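よくあるご質問　位相幾何の読書会「ドーナツの会」

線形代数の講義ノートを読み終えたあと、次は何を読もうかと相談しているうちに始まった、位相幾何の入門書をゆっくり読む会です。お問い合わせのメールに同じようなご質問が重なってきましたので、まとめてお答えしておきます。少し長いのですが、お茶でも飲みながら気になるところだけ拾っていただければと思います。

数学科の出身ではないのですが、参加できますか。
もちろんです！　今いらっしゃる方の多くは数学科のご出身ではありません。微分積分と行列の計算をひととおり習ったことがあって、集合の記号（∈とか∪とか）を見ても逃げ出したくならない、そのくらいで十分です。ε-δ論法は、忘れていても最初の二回で一緒に思い出しますのでご安心ください。

どんなテキストを使っていますか。
会で作ったプリントを使っています。全部で17章あり、前半が位相空間（開集合、連続写像、コンパクト性、連結性）、後半が基本群と被覆空間、最後にほんの少しだけホモロジーに触れます。市販の教科書をお持ちの方は、そちらを横に置いて読んでくださってかまいません。定義の順番が違っていたりして、それがまた話の種になります。

参加費はかかりますか。
一回500円です。プリントの印刷代と会場代にあてています。オンラインの方は印刷がありませんので、無料でどうぞ。

会場とオンライン、どちらがよいでしょう。
迷うところですよね。図をたくさん描く分野ですので、黒板の前で手を動かしながら聞けるという点では会場がおすすめです。会場はボートン（Borton）の二階の部屋で、定員は20名です。オンラインのほうは定員50名で、手元の紙を映しながら進めますから、トーラスの展開図なども十分に見ていただけると思います。途中で会場からオンラインに移られても、逆でも、大丈夫です。

一回でどのくらい進みますか。
これが、なかなか進みません。一章を一回で終えるつもりで始めるのですが、商位相の章などは結局三回かかりました。円周を「区間の両端を貼り合わせたもの」と見るところまではみなさんすぐに納得されるのに、では貼り合わせた空間の開集合は何ですか、と聞かれると急に静かになるんです。その静かな時間がわたしはとても好きで、つい待ってしまいます。

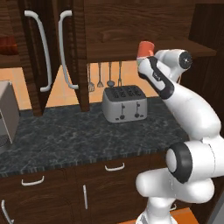

菊地 陸（Riku Kikuchi）
読書会世話人・プリント前半担当

証明は全部読むのですか。
主な定理の証明は省かずに読みます。たとえば「コンパクト空間の連続像はコンパクト」は、初回から全員で書き下します。一方、チコノフの定理の一般の場合のように道具立てが大きくなるものは、有限個の直積の場合だけを丁寧に証明して、残りは参考文献をご案内しています。

基本群のところで毎回つまずきます。何かこつはありますか。
同じご質問をたくさんいただきます。まず、ループを「道の像」として見るのをいったんやめて、区間からの連続写像そのものとして扱ってみてください。同じ円周をなぞっていても、一周するのと二周するのとでは別のループです。そのうえで、積が結合的になるのはホモトピー類に移ってからだ、というところをご自分の手で一度だけ確かめておくと、あとがずいぶん楽になります。三本の道をつなぐときの時間の配分を、横に長い長方形に描いてみるのがよいですよ。後半担当のチョン・ミンギュ（Min-kyu Cheon）さんのプリントには、この図が三通り載っています。

コーヒーカップとドーナツが同じ、という話は出てきますか。
出てきます。ただ、あの話に憧れて来てくださった方には少しお待ちいただくことになります。「同じ」の意味を同相写像として言えるようになるのが第四章、取っ手つきのカップと球面が同相でないことをきちんと示せるのは基本群のあとですから、かなり先です。なお、取っ手のないコップは、厚みのあるものとして考えれば中身の詰まった球体と同相です。こちらは練習問題にしてありますので、ぜひ挑戦してみてください。

演習問題の解答はもらえますか。
略解をお配りしています。完全な解答はあえて作っていません。書いたものを送っていただければ、お返事に少しお時間はいただきますが、世話人のどちらかが必ず目を通します。途中までのものでも、「ここから先がわからない」と書いてあるだけのものでも歓迎です。

休んでしまった回はどうすればよいですか。
板書の写しを参加者のページに載せています。字が読みにくいというお声をいただきまして、六月の分からは清書したものに差し替えました。それでもわからないところは、次の回の最初の質問の時間に遠慮なくお尋ねください。

途中からの参加もできますか。
できます。区切りがよいのは第五章の連結性と、第十章の基本群の始まりです。ほかの章からでもかまいませんが、その場合は直前の章のプリントだけ先にお送りしますので、お申し込みのときに一言添えてくださいね。

最終更新：2024年7月27日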